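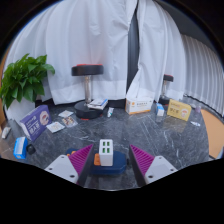

Maya Geagea moved house in February and she is still finding the tape gun in odd places. Last week, the bread drawer. She laughs about it now. Didn't then.

"I packed 65 boxes and labeled maybe half," she says. "The half I labeled all said MISC."

We talked by phone, twice, becuase the first call dropped while she was in the stairwell. She was leaving a rental in Gonine after nine years and going to a smaller place in Kasteck. Two bedrooms down to one. No elevator at either end.

Her first quote came in at 2266. Way over. She wanted to stay under 2000 all in, and that had to cover the deposit on a storage unit as well. So she called Mekley, a local outfit with two trucks, and they said they'd do it for nearly 1000 if she did all the packing herself and had everything on the ground floor by eight.

"By eight! I'm not a person who has things by eight."

She did it though. Her brother came over the night before and they carried until two. Books were the worst. She'd put them in big boxes, the rookie thing, and one let go on the second landing.

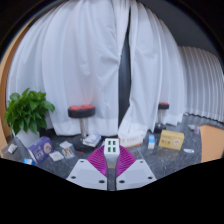
Did she get rid of much before the move? Some. Not enough. A couch went to a neighbor, a desk went to the curb and was gone in an hour. Winter coats she kept, all of them, and now they live in a suitcase under the bed.

"I'd measure next time. I measured the couch. I didn't measure the bed frame, and the bed frame is the thing that didn't fit up the stairs." It went up in pieces. One bolt never turned up again. She bought a replacement at Wróbel, the hardware store two doors down, where the owner now asks after the bed whenever she goes in.

The first week she ate off a box. Second week too. Chargers, scissors, can opener, all the small stuff you need right away was spread over six or seven boxes, and she says thats the one thing she would really do different: a single bag, carried by hand, not on the truck.

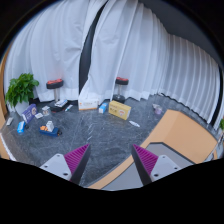

Gray marble floor and a corner of light orange furniture.

Would she move again? Long pause.

"Ask me when the lease is up. I kept the good boxes, they're flat behind the closet door. My brother says he's busy that day, whatever day it is."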